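8 March 2020 was going to be the day the arm went on the base for good. It's on, but only with 4 bolts from the kitchen drawer, and they'll have to come out again when the proper ones arrive.

For anyone who hasn't read the earlier posts, I'm building a small wheeled robot with two arms in the back bedroom. It's called Lerley. It is meant to drive to a thing on the floor, pick it up and put it somewhere else. So far it drives, and the left arm moves when it's told to. The right arm is still in bits in a shoebox.

## The base

The base is a square of birch ply with two driven wheels and a castor at the back. I cut the first one in February and got the axle holes wrong, so it pulled to the left. The second one is better. I clamped both sides together and drilled them in one go, which I should have done the first time.

The motors are a pair of Otico gearmotors I bought second-hand. They're noisy but strong. One had a stripped grub screw, and getting it out took an evening and a drill bit I won't be using again.

The battery sits low, between the wheels, held down with a strap. I'd had it on top of the base before that and the whole thing rocked every time it stopped.

## The arm

The arm is a printed copy of the Endale design with longer links. The shoulder joint carries most of the weight and it was the part that gave me trouble. With the arm held straight out, the servo buzzed and slowly gave up. I tried a stronger spring, then a second spring, then I asked Nghĩa Ngô, who has the bench next to mine at the shared workshop. Nghĩa looked at it and told me to shorten the forearm. I took 64 mm off and the buzzing stopped.

I didn't want to lose the reach, but the arm still gets to the floor in front of the wheels and I can live with that.

The weight of the finished arm, with gripper and cable, is 453 g. I'd written down a lower figure in my notebook and I think I'd left the cable out.

## Wiring

The wiring is untidy. There are two supplies, one for the motors and one for the servos, with the grounds joined at a single point. Before I did that, the arm twitched whenever the wheels started. I spent a long time looking for the fault in my code and it was in the terminal block the whole time.

I've labelled each lead with masking tape. The tape peels, so I'll do it again with heat shrink when I have a free evening. The Wallivex board has screw terminals on one side only, and that means the right arm's leads have to go the long way round – under the battery strap and up through the slot I cut for the fan.

## Software

I've been doing most of the driving and reaching in a simulator. The back bedroom is small and carpeted, and the castor digs in on the carpet. On the computer I can have a big wooden floor and start again with one key.

The model of the robot is rough. The link lengths are right as of last night, but the gripper is a plain shape I drew in ten minutes. The friction is a guess too. I've set it low so the code has to brake early, and I'd sooner find it too slow on the real floor than too fast.

The control loop reads the wheel encoders, works out where the base should be, and then moves the arm. At first I let both happen together and the reach was off by the width of the gripper. Now the base stops before the arm starts. It takes longer but I can tell which half has gone wrong.

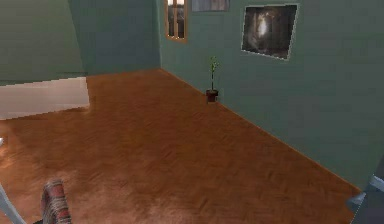 Can you tune the whole robot in simulation and skip the bench?

You can get the driving most of the way there, but the arm still needs bench time. My simulated joints have no slop in them and the printed ones have plenty, so any number that depends on where the gripper ends up has to be checked with the real arm and a ruler.

## Still to do

- Proper bolts for the arm mount
- Heat shrink labels
- Print the right shoulder again, with thicker walls
- Measure the slop in the left elbow and put it into the model
- Find a castor that copes with carpet

The right shoulder is printing as I write this. The last one split along a layer line when I pushed the bearing in, so I've opened the hole slightly and turned the part on its side – it uses more support but the layers run the other way. I'll post the settings if it holds.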